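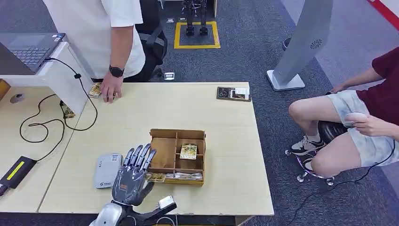 Fingers stay open after a grip fault, arm still live

Mircea Nedelcu
Hello everyone, and sorry if this has come up before. We're teaching our Skurmont hand to put cards into a divided box, and every so often it throws fault 465 and the fingers simply stop answering. The wrist and arm carry on as if all were well! Yesterday it leaned on the box before I got to the stop button. Is the hand dying on me?

Petrică Olteanu
Same thing here in April. New cable, all good.

Wellington Figueiredo
Oh, I feel for you, Mircea. On ours 465 meant the hand had lost its link, and the arm had never been told to care (ours shipped that way). Find the link timeout in the arm settings, set it to 200 ms with "stop all" ticked, and try it with the box off the table first. And please, keep everyone's hands well back until you've seen it stop by itself.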